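Recording pick-and-place examples without losing your mind

I've been collecting teaching runs for the Tapley arm since April, and people at our Mosulville shop keep asking how I set up a session. So I finally wrote it down. This covers sorting push-button switches in and out of a tray, but most of it carries over to any small part.

Before you start

Clear the table first. Pick one tray and stick with it for the whole batch — I like a solid color that stands out from the tabletop. Then open the Golalmont recorder, check that the wrist camera is live, and make a new batch folder. Name it something you'll understand next month (I have a folder called "new new 2" and I still don't know what's in it).

Lay out your parts. Mix up the cap colors, turn the bases different ways, and let a couple of parts sit close together. If every switch is in the same spot facing the same way, the model just memorizes the spot.
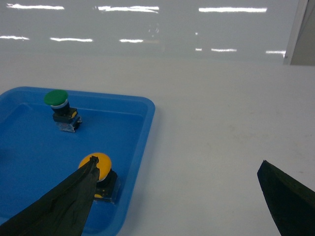 Start each run with the fingers open and a little back from the parts. Press record, wait one beat, then move. I go for the cap and come in slowly, with a finger on each side, and I try not to fix my path halfway in. Small wobbles are fine! Big swerves get copied, and then you'll watch your robot do your own bad swerve for weeks.

Squeeze, pause, lift. That pause matters more than I expected. My first policy had 3906 clips behind it and kept trying to lift before it had closed all the way, and when I went back through the clips, yep, that was me rushing.
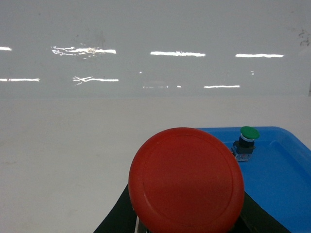
Once the part is up, carry it straight to where it's going, set it down and open the fingers all the way before backing off. Stop recording only after the arm is clear. If you cut early, the last bit of the motion is missing and the arm tends to hang there like it's forgotten what it came for.

How many and how often

I do sets of 15 runs, then take 10 minutes off. Between sets I move the tray, swap which color I'm picking, and shuffle the rest. After 4 sets I quit, because my hands get lazy and it shows.

Keep or toss

Watch every clip back at double speed. Toss the ones where you dropped the part or bumped the tray. If you missed a grab and recovered cleanly, keep it but tag it "retry" — the Hodovstead trainer can weight those separately, and they've helped me a lot.

Then back up the folder before you touch anything else.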